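3.2 Water use at the kitchen tap

The survey in Kania covered 292 households, and 1158 tap events were recorded in August. Most of the events were short. In many homes the tap was opened only to rinse one cup or to wet a cloth.

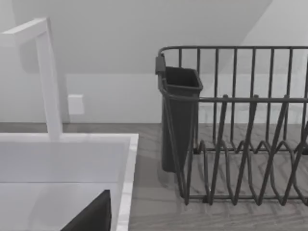

Figure 2. A kitchen sink with faucet.

Long events were mainly connected with washing dishes by hand. Households in Asau used more water per event than those in Kania, but they opened the tap less often. We could not separate the effect of water pressure from the effect of habit.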